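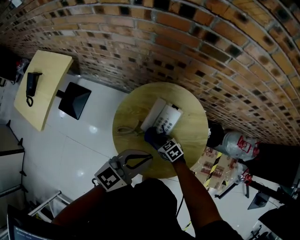 A white desk telephone on a round table, with a brick wall behind

Gokalness is a gentle movement practice, done mostly on a mat or a sturdy chair, that joins slow stretching with long, easy breathing. It was put together by Inese Rozīte, a former dance teacher who wanted something her older students could keep up at home, and it has since found a loyal following well beyond that first small circle.

A usual class runs 67 minutes and is split into 3 parts, known as settling, reaching and resting. The resting part is the one people tend to talk about afterward – lights low, blankets out, and no hurry at all to get up. Music is left to the teacher, though many prefer to go without.

Teachers train at the Emetti studio, where Trudy Mudgway has led the course since Rozīte stepped back from full-time teaching. Groups are kept to 25 students, and each July former trainees are warmly invited back for a week of shared practice, long lunches and a good deal of catching up.

A brisker branch, Zundemow, was started by Ravinder Landry and adds standing balances. Some longtime students feel it moves too quickly to share the name, while others happily attend both.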